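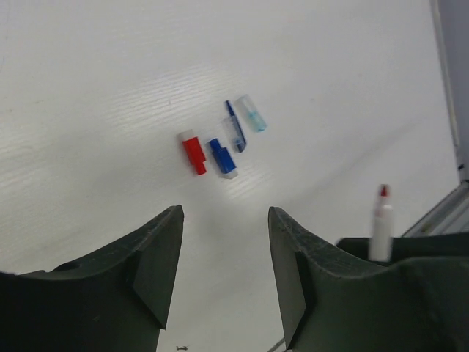 # Why does the red go first? Fading notices in the shop windows of Junden

My project started with a yard sale sign. It hung in the window of the laundromat near my bus stop, and by the time I noticed it the only words left were the ones written in black. It said SALE and then a big pale nothing and then BRING CASH. I laughed at it for a week, and then we had to pick a topic for environmental science, so I picked that.

## What I wanted to find out

My main question was which colors fade fastest on paper signs in sunny windows. I also wanted to see if the side of the street matters, and whether a printed sign holds up better than one written by hand. My teacher said three questions was plenty and she was right - I dropped a fourth one on tape.

## Some background

Color fades because light breaks up the part of the dye that gives it its color. Ultraviolet does a lot of the damage, but ordinary visible light does it too, and a window only blocks some of the UV. So being indoors doesn't save a sign that's taped right to the glass.

The other thing I had to learn was dyes versus pigments. A dye dissolves into the ink, kind of like sugar in tea. A pigment is tiny solid bits floating in it. The solid bits usually stand up to light a lot better because only the outside of each bit gets hit at first. Carbon black is a pigment and it barely cares about sunlight at all, and that explains my laundromat sign.

Then there's the reason red looks so bad when it goes. A dye looks red when it soaks up the blue and green part of the light, and blue light carries more energy than red light does. I read a few explanations that lean on this pretty hard and a few that say it depends way more on the exact dye. I believe the second group more, but I'm keeping both in because they both came up in my reading.

## The street part

I walked Fjeld Street from the bridge up to the post office and looked in every shop window that had paper taped in it. That came to 56 windows. Fjeld Street runs nearly straight east to west, so one side faces south and gets sun most of the day and the other side hardly gets any. I honestly couldn't have asked for a better street!

For each sign I wrote down the colors, if it was printed or handwritten, the side of the street, and a fade score from 0 to 5. I got the scores by holding up a strip of color patches I printed at Bostato, the copy shop by the library, and kept in an envelope between walks so it wouldn't fade too. In all I scored 721 patches of color, counting every color on a sign as its own patch.

I asked the shops how long each sign had been up. Most of them had no idea. A hardware store gave me an answer in "two managers ago." I only used the age when the sign had a date printed on it (concerts, mostly, and one pancake breakfast), so the age part of my data is thin.

## The windowsill part

The street data is messy, so I also made my own test. I drew stripes in red, blue, green and black on plain copy paper with Breteo washable markers, and made a second set with Breteo permanent ones. Half the strips went on our south kitchen window and half went in a drawer. They stayed there all of August. I covered the bottom of each window strip with foil so I'd have the old color and the new color on one piece of paper.
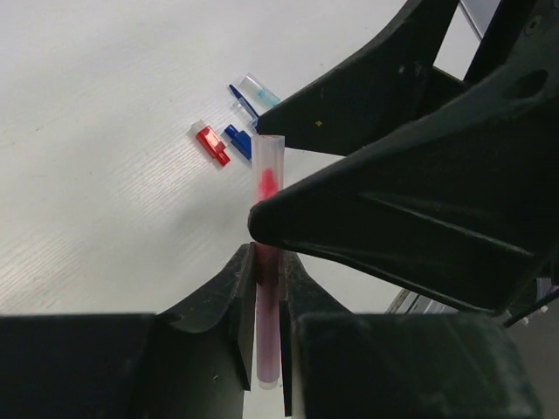 Was the glass in the window enough to protect any of the colors?

Black was the only one that looked the same above and below the foil line, and I think that was the ink and had very little to do with the glass.

## What I found

On the sunny side the red patches had an average score of 3.8 and black had 0.6. Blue landed in between, and yellow was a pain to score at all - it starts out so pale that I never trusted myself on it. On the shady side everything was under 2. Red still came last there, just not by as much.

Handwritten signs did worse than printed ones in every color except black. I think that's a marker thing, since a lot of regular markers use dyes, while some office printers use toner or pigment ink. I can't tell from the sidewalk what printer a shop has, so I can't prove it.

My windowsill strips mostly agreed. The washable red went to a sort of weak salmon and the permanent red held on longer but lost its punch by the end. Green surprised me because it turned bluish, and I'm guessing it's a mix and the yellow half gave up first. The drawer strips looked fine.

I borrowed a light meter from the school and read the light by the kitchen window at 4 p.m. on cloudy days, when it hovered near 1000 lux, so even the dull days were adding up. I didn't take enough readings at noon to say much about full sun.

## Things I'd fix

My fade score is just my eyes. My sister scored a few strips without seeing my numbers and she was usually one point lower than me, so either I'm dramatic or she is. A scanner would settle it. I also should have tested more than one kind of paper, because cheap paper yellows by itself and that makes every color on it look older.

I'd like to run the strips through the winter too. The sun is lower then and comes straight in on the south side, but the days are short, and I really don't know which one wins.

## If you're making a sign

Write the important stuff in black - the date, the place, the phone number. Use red for decoration if you like red. If the window faces south and the sign has to stay up past a couple of weeks, tape it a little back from the glass on a side wall, or make a second copy and swap them.

The limit for this report was 4000 words and I'm nowhere close, so I put the full score table and the walk map in the folder with the strips. Please keep the folder closed when you're done with it.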